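The red blanket and other things on the bed

I have been living in Westerberg for some years now, and every time my mother is packing something for me, she is doing it on the bed. When I do the same thing here I understand her better. A table is too small and too hard. On a bed you can spread everything, you can see what you have, and if you become tired you push it a little to the side and sit down.

This week I was sorting things for my cousin's daughter. She is in the first year of school and she lives in Skitport with her parents, and her Chinese is coming mostly from her grandmother on the telephone. She speaks quite well. Reading is more difficult for her, and writing she avoids when she can. I promised her mother that I would look for a book which is not too serious, with some pictures to talk about, and that I would put some sweets with it so that the parcel is not only homework.

I also found a flat box for it, dark brown, which was standing in my cupboard since November. I never throw away a good box. My friend Sobia Bajwa laughs at me for this, but when she needs a box she knows where to come. 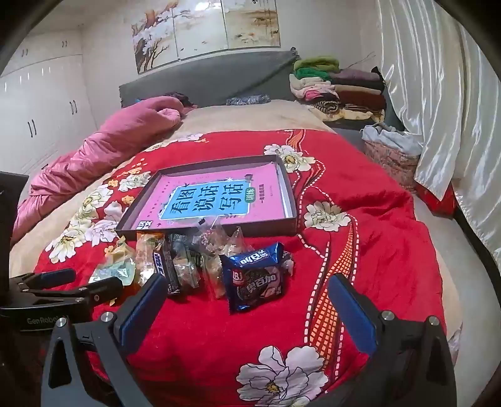 I learned with the same kind of book when I was six. You look at a picture, you say what is happening, and afterwards you write it. Kàn tú shuō huà, xiě huà. Look at the picture and speak, then write the words. At that age I found the speaking part very easy and the writing part terrible. I would tell my mother a long story about a rabbit and his umbrella, and then I wrote one sentence: "The rabbit is going home." My teacher put a small question mark beside it, in pencil, and I was ashamed the whole afternoon.

Ching-wen Hsu, who teaches the Saturday children in Idel, told me that one should not ask for more than two sentences in the beginning. The child should first say everything aloud, also the silly things, and then choose what she wants to write. I wrote this advice on a card and I will put it inside the cover for the mother. I hope she will not feel that I am giving her lessons. I have no children and it is easy for me to speak.

About the snacks I had more doubts. The dark sandwich biscuits are for the father, if I am truthful, as he likes everything of this type. But a packet of biscuits does not travel well. Last year I sent some in a soft envelope and what arrived was a kind of sand. This time I will lay the book at the bottom and put the small light bags on top of it, and the biscuits will go against the side with a pair of thick socks. The socks are also a present, so there is no waste.

The post office in Batance is open until half past five. They charge by weight, and I was surprised how much a children's workbook adds. Without it the snacks and the box were 420 grams on my kitchen scale. I think I will pay what they ask and not take things out again, because each time I start to take things out I finish with a worse parcel.

I want to say a word also about the blanket. It is very red and it has very big white flowers, and it does not go with the grey headboard or with anything else in the flat. When I moved here I had the idea to live in a calm way, with beige sheets, like in the catalogues. I did it for one winter. Then I missed the colour too much. My grandmother had red on her bed all her life and she slept extremely well, until eight o'clock every morning, with the radio on.

I still have to write the letter. I would like to write it in Chinese with the easy characters only, so that the girl can read it herself, and this is taking me longer than the packing. I have tried twice and both times I used a word which she cannot know yet. Perhaps I should draw a picture and let her tell me what is in it.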